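Readme for the Plalon build — a mini PC in an old mantel radio. Notes mostly for me and for Rogelio Tiongson, who is building the second one. Rough in places, will tidy later.

# Plalon

Small PC inside the shell of a dead valve radio. Dial still turns, speaker cloth still there, knobs do things. Runs the music library, a browser, old games. Not fast. Doesn't need to be.

Files in this folder:

- `panel/` — drawings for the back panel, cut from 2 mm ali
- `dial/` — code for the tuning dial and the two knobs
- `fan/` — fan curve script, plus the logs
- `parts.csv` — everything bought, with prices
- `OLD/` — ignore

## Status

Works. Has been on most evenings since July. Rogelio's is at the "board in, no lid" stage. The dial code changed a lot after his first go so if you took a copy before then, take it again.
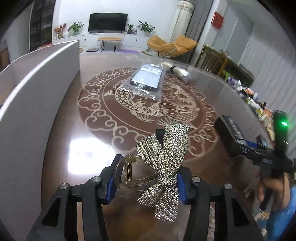

## Parts

Full list in `parts.csv`. The ones that matter:

- mini-ITX board, second hand, with the low power chip
- 16 GB memory, two sticks
- 500 GB SSD, stuck to the inside roof with velcro. Yes really
- Usura 90 power brick, external. Don't try to get a proper PSU in the case, I lost a weekend to it
- Gatchalian slim fan, the 80 mm one
- Plulitz knob board, the small one with the USB socket on the short side

The Plulitz comes in two sizes and the shop listing mixes them up. The long one will not clear the dial glass. Measure it before you solder anything. I have a long one spare if anybody wants it.

## Before you start

The radio must be dead dead. Mine had a blown transformer and someone had already had the valves out. If yours still works please sell it to somebody who wants a radio.

Leave it unplugged and let it stand. Then get a person who knows about old mains kit to check the big capacitors are discharged. I'm not writing instructions for that bit.

Cut the old mains lead off at both ends and bin it so it can't get plugged in by mistake.

## Steps, short version

1. Chassis out. Four screws underneath, usually rusty. Oil, wait, try again.
2. Keep the dial cord, the drum and the pointer. Take a photo of how the cord goes round BEFORE you touch it.
3. Hoover the inside. Then again.
4. Fit the tray. Spacers go in at the corners, the back left one needs filing down a touch.
5. Board on tray, fan on the back panel blowing out.
6. Knob board behind the left knob. Shaft adaptor is a bit of brass tube.
7. Cord back on. Allow an evening and some swearing.
8. Power button is the old tone switch. It's a latching switch so it needs the little relay, see `parts.csv`.

Speaker: I kept the original cone for looks and put a modern driver behind it. Sounds fine. Rogelio wants to drive the orignal one, good luck to him.

## Dial code

Reads the drum position and turns it into a number from 0 to 2000. That picks a playlist. Edit `stations.txt`, one per line, start number then folder name. Gaps between stations play static (a recording, in `dial/noise`). You can turn the static off with `noise = no` but then what is the point. 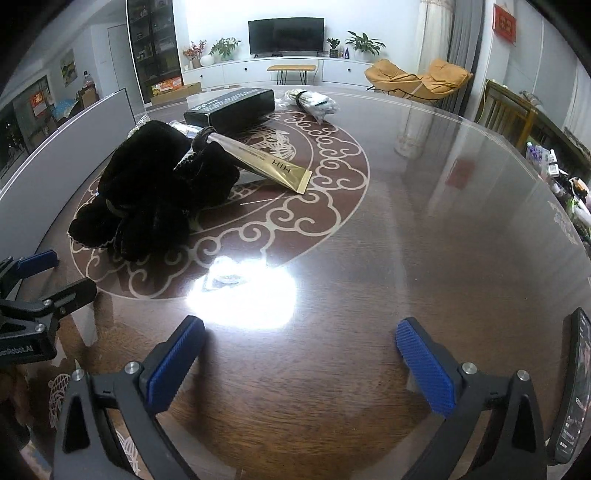
If the number jumps about when you aren't touching anything, it's the earth wire on the knob board. Resolder it. It was the earth wire for me three times.

Left knob is volume. Right knob is nothing at the moment. Was going to be brightness for the dial lamp, the lamp is an LED strip off cuts and it flickers below half so I gave up.

## Heat

The bit people ask about. Wood box, no vents at the front, warm chip. Logs in `fan/` are one line a minute, CPU temp and fan speed, 2975 lines in the long one. The columns have no header, sorry: time, temp, rpm.

Short version of the logs — fine for music, fine for video, not fine for compiling things with the lid on. I take the back off if I'm doing anything heavy. The script shuts the machine down before it gets silly, limit is at the top of `curve.py`, please leave it alone unless you know your chip.

Don't put anything on top of the case. The roof gets warm from the SSD.

## Known problems

- wifi is poor, the dial backplate is steel. Moving the aerial to behind the speaker cloth helped a lot
- pointer sticks at the far right end when the room is cold
- `dial` service sometimes starts before the sound does, so you get silence till you turn it. Restarting it fixes it. Proper fix is on the list
- back panel drawing has the network hole slightly too low. Rogelio filed his. I will redo the drawing

## Using any of this

Drawings and code, do what you like, a mention is nice. Noise recordings are mine too, same deal. Logs same.

If you build one send me a photo of the dial lit up. Bug reports go in the issues page, and say which radio it is and which knob board you've got or I'll only have to ask.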